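Teaching > Robot Learning > Handouts > Unit 6

Notes Slides Reading Lab sheets Contact

Unit 6. Does the wrist camera earn its place?

Read the Flillolier report by Nowicki and Man before the class, including the appendix. I want you to come in with doubts.

The claim. A grasping policy trained on wrist views alone does as well as one given a wrist view and a fixed overhead view. The authors trained on 2,332 demonstrations, tested on 191 trials and counted 156 successes. They call the second camera "largely redundant".

What 156 out of 191 tells you. It is nearly 82 per cent, and that is respectable. It tells you very little about redundancy. For that you need the two-camera policy run on the same objects, in the same start positions, by someone who doesn't know which policy is loaded. The report gives the two-camera score in one line of the appendix and doesn't say who reset the table.

Stankevičius tried to repeat the result on the Domeck arm. Her score was lower, and she put it down to lighting. Perhaps. I would want to see the lighting changed and nothing else before I believed it.

The harder problem is what the wrist camera can see at all. Close to a plain surface there is hardly any texture to go on, and the image is soft just where the fingers need it to be sharp.

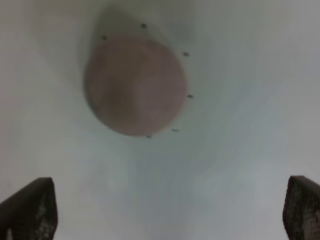
A policy can still score well on inputs like these if the start positions hardly vary. It learns a motion and plays it back – the pixels may add nothing. Kaczmarczyk's test for this is cheap: feed the policy a frozen first frame and see how far the score drops. The authors did not run it. They did train for a further 4,000 steps when the first score disappointed them, and you should ask what they would have done had it pleased them.

For the seminar

1. Write down the result that would make you drop the redundancy claim. Do this before you open the appendix.
2. Work out an interval for the success rate and say which trials you think are not independent.
3. Chmielewska suggests masking the fingers out of the wrist view. What would a drop in score show? What would no drop show?

Bring your working on paper. The lab sheet for Unit 7 uses the same trial logs.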